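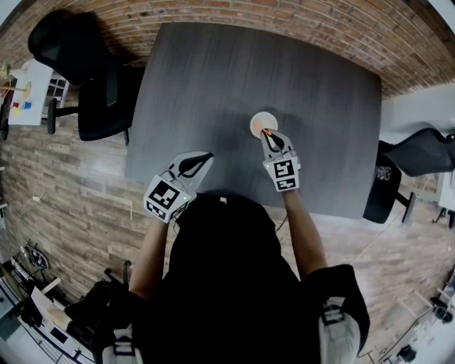
A pair of hand-held grippers in use at the table in Ollcombe, one of them closed on a small white round piece.

Mar 3, 2021

LAVIA OPENS UP ITS GRIPPER CARE NOTES TO EVERYONE

Ollcombe – Hello from the workshop. I'm Shahla Kazemi, I look after the hand-held grippers at Lavia, and I've been asked to write this release myself instead of handing it to somebody who's better at them. So it's going to be a bit more about pads and screws than you may be used to!

The news first. From today we're giving away the full set of setup and care notes for the Zundura, our paired hand-held gripper. Up to now they only went out in the box. They cover setting the pair up at the start of a session, cleaning and changing the finger pads, looking after the marker cubes and putting right the faults we see most. You don't have to be a customer and you don't have to fill in a form. Ask us and we'll send them.

We build the Zundura for people who want to teach a robot arm a job by doing the job themselves. You hold one gripper in each hand, you pick things up and put them down, and the movement gets recorded so the arm can learn from it later. The black-and-white markers on each gripper are how the software works out where your hands are. If a marker is scuffed or has been knocked a hair out of square, the recording goes wrong and you may not spot it until days later, when the arm reaches for a cup and closes on thin air next to it. I've had that phone call more than once, and I've been the one who caused it too.

That's really why the notes exist. I started them in January last year as a page taped inside a cupboard door, and Kai-wen Wu kept adding to it in green pen until neither of us could read it. Kai-wen builds and repairs the grippers on the bench next to mine. We typed it all up, argued over the order for a good while, and have been correcting it ever since.

I won't copy the whole thing out, but I'd like to give you the flavour of it.

Start with the pads. They're the black teardrop-shaped bits on the ends of the white fingers and they do most of the hard work. Wipe them before every session with a damp lint-free cloth and let them dry. Please don't use solvent, it makes them shiny and then they won't hold anything smooth. We suggest new pads after 300 sessions, or sooner if you can feel an edge lifting when you run a thumbnail round it. Always change both pads on a gripper together. One new pad and one old pad will pull a light cup sideways as the fingers close, and you'll spend an afternoon blaming the software (I did).

Next, the markers. Hold the gripper by the body and never by the cube. Dust them with a soft dry brush. If a face is scratched, don't touch it up with a felt pen, however tempting that looks. Send it to us or fit a new face from the kit, then run the alignment check before you record anything you care about.

The alignment check takes a few minutes. Set the pair on the table in the starting position, wait for the green light on each, and bring the fingers together slowly three times. After that, pick up a small round object by its rim and put it back in the same place, first with the left hand and then with the right. If the recorded path wobbles on one side only, look at that gripper's cube screws first. They want to be snug and no more. Kai-wen would like me to say that a full-size screwdriver is the wrong tool, and that he can always tell.

There's a page on the room as well, and I think people skip it. We use a dark table top with a dull finish because glare upsets the tracking, and we keep the lighting the same from one session to the next. Push spare chairs in before you begin, so you aren't catching an elbow halfway through a reach. Tie back anything loose at your wrists. I roll my sleeves up, which looks silly in winter but saves a lot of spoiled recordings.

The last part is the repair log, and this is the bit I'm fondest of. Between us we've written down 1,406 repairs and adjustments, each with what was wrong, what we tried and what worked in the end. We've taken out customers' names and left in everything else, including our own mistakes. Loose cube screws and tired pads come up again and again, so if you only do two things, look after those.

Kai-wen has a few words of his own: "I'd much rather post somebody a pair of pads than get the whole gripper back in a parcel. Most of what comes to my bench could have been sorted on a kitchen table with the right page open. The log is honest about the odd ones too. There was a sticking finger that took me three goes to fix, and all three goes are in there."

The first outside team to work from the notes was Ahmadpour, who run several pairs and had been sending them to us for every little thing. They now change their own pads and faces, and they've sent back a good handful of corrections. Their better way of seating the finger springs has gone straight into this version – thank you, it's quicker than ours.

We're also selling a small care kit to go with the notes. It has pads for one pair, a set of marker faces, the brush, cloths and the correct little driver. The first batch is 2,195 kits and they're ready to go out now. Owners with a repair already booked in will get one back in the parcel at no charge.

If you find something in the notes that's wrong or just badly put, tell me. I'm planning to send out a fresh version whenever there's enough to change, and I'll credit you if you'd like your name in it.

About Lavia
Lavia designs, builds and repairs hand-held grippers and small automation tools at its workshop in Ollcombe.

Press contact
Shahla Kazemi, Lavia, Ollcombe. Journalists who'd like to try a pair and have a go at changing the pads are very welcome – please get in touch beforehand so I can clear the bench.

ENDS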